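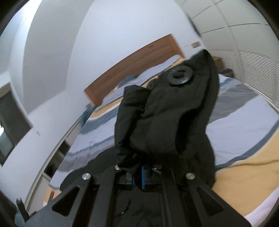

Isauro Maldonado says he stopped making single-channel work for a while, as he had nowhere to keep the tapes. "They were in a cupboard at my sister's," he said. "Two of them I had given up on."

Both are now part of Futum, an online collection of artists' film and sound that opens to the public on 13 February 2024. It is run by Grostura, the Ellbridge studio and gallery, and is free to use.

At launch Futum holds 1,135 works by artists who have lived or exhibited in Ellbridge. Each entry gives the title, year, running time and original format, with exhibition history where it is known. Most works can be watched in full. Longer pieces are shown as extracts, and the complete versions can be viewed at the gallery by appointment.

The transfer work was carried out over 27 months in the former Price building, where Grostura has its workshop. Seven artists have also recorded interviews, which are published with transcripts.

Copyright in every work stays with the artist. Curators and lecturers who want to screen a piece should write to Grostura, which will pass the request on.

A display of works from the collection runs in the ground floor gallery until the end of February. Entry is free.

Press enquiries: Grostura, Price Building, Ellbridge. Stills and preview links are available on request.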